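2 Aug 2019

The Andbridge branch library will close for three weeks while crews replace the carpet and repaint the reading room. The book drop on Surkholm Street stays open, and items due during the closure will not build up late fees.

The branch lent 3253 items in July, up from 3050 in the same month last year. Most of the increase came from children's books and audiobooks.

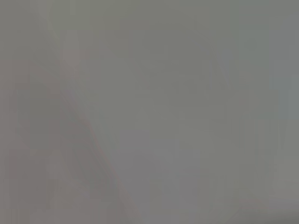

## Holds and pickups

Holds already placed will be sent to the Tang branch. Cardholders who want a different pickup spot can change it online or by phone. Story time moves to Tang as well and keeps its usual morning hour. Public computers will not be available at Andbridge until the branch reopens.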